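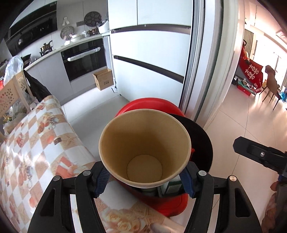 Classic Motoring > Features > Coachbuilding

The station wagon was once the preserve of the special order. A landowner who wished to carry dogs, guns and luggage in the comfort of a grand touring car had few alternatives but to buy a finished coupe or sedan, deliver it to a specialist and wait the better part of a year for its return. The practice reached its height in the 1960s and early 1970s, and the firm of Damgaard was among its most careful exponents.

Damgaard did not begin with automobiles. The company built delivery bodies and a small number of hearses, and the discipline of that trade remained visible in everything it later produced. Its door gaps were even, its drainage channels were properly sealed, and its rear gates closed without effort. When the first private customer asked for an extended roof on a Zeltwood coupe, the workshop treated the commission much as it would have treated a bread van, beginning with the load floor and working upward.

The Zeltwood was a logical choice. It rode on a separate chassis of considerable strength, which allowed the roof and rear quarters to be cut away without any loss of rigidity. Its six-cylinder engine had power in reserve, and the fuel tank could be moved beneath the floor with only modest changes to the rear crossmember. Damgaard's conversion added roughly 200 pounds to the finished car, most of it in glass and in the reinforced frame around the tailgate.

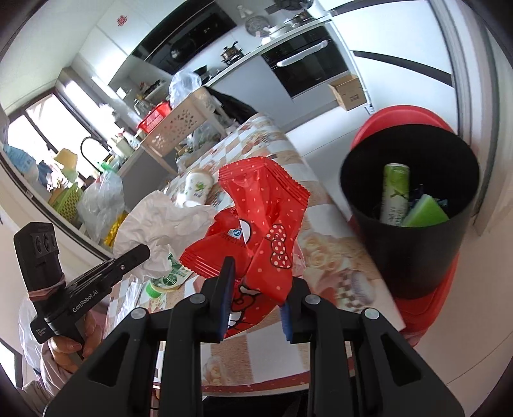 The earliest conversions retained the coupe's two doors and sloping rear fenders. They were handsome from the side and somewhat awkward from behind, where the original tail lamps sat too low for the new opening. Customers were made aware of this before signing. Several accepted the compromise in order to keep the cost down, while others paid for new lamp housings, which were cast in small batches and finished by hand. Surviving cars therefore differ from one another in ways that continue to trouble restorers and judges alike.

In July of its third season the company introduced a revised design, known internally as the Trulledgate. The name referred to its divided rear gate, of which the upper portion lifted on counterbalanced stays and the lower portion dropped to form a platform. The platform was rated to carry 300 pounds, and a brass plate riveted to the inner panel stated as much. The plate is missing from many cars today, and reproductions vary considerably in the style of the lettering.

The interior was equally thorough. Hardwood slats protected the load floor, with rubber inserts set between them to hold luggage in place. The rear seat folded in two unequal sections, an arrangement that was far from common at the time. Trim was supplied in leather as standard, although a hard-wearing wool cloth could be specified for the rear compartment. Owners who used their cars in the field generally chose the cloth, and it has lasted better than the leather.
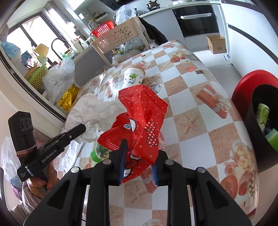
The Question of Numbers

Damgaard's records were kept in bound ledgers, of which 3 are known to survive. They list each chassis by number, together with the date of arrival, the paint reference and the hours charged. The longest entry records 1,233 hours of labor on a single car, a figure explained by the customer's request for a full-length glass roof panel. The panel leaked, was replaced at the company's expense, and was never offered again.

The gaps between the ledgers have encouraged a certain amount of speculation. Cars have appeared at auction with convincing bodywork and no paper history, and it is accepted that at least one former Damgaard employee carried out similar work elsewhere after leaving the firm. The Provlow Register, which maintains the principal list of surviving examples, admits a car only after the inner wheel housings have been inspected. Damgaard folded these panels in a distinctive manner, with a stepped flange that later imitators did not reproduce.

The Register's policy has been criticized as too strict, particularly in cases where corrosion has destroyed the housings altogether.
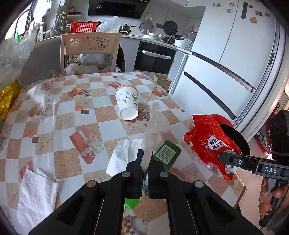
Halloran takes the contrary view, arguing that a car without its original inner panels has lost the only reliable evidence of its origin, and that a good replacement, however well made, should be recorded as exactly that. Under a proposal now before the members, such cars would be entered in a separate section of the list, with their owners invited to submit photographs, invoices and any correspondence with the factory.

Values have risen steadily but remain below those of the open Zeltwoods. A sound two-door conversion requires the same mechanical attention as the standard coupe, and most service parts are shared. Glass is the principal difficulty. The curved rear side windows were made to Damgaard's own pattern, and prospective buyers are advised to examine them closely for chips and delamination before discussing a price.

Posted Apr 4, 2020

Share this article | 3 comments

Search features, marques, coachbuilders... Go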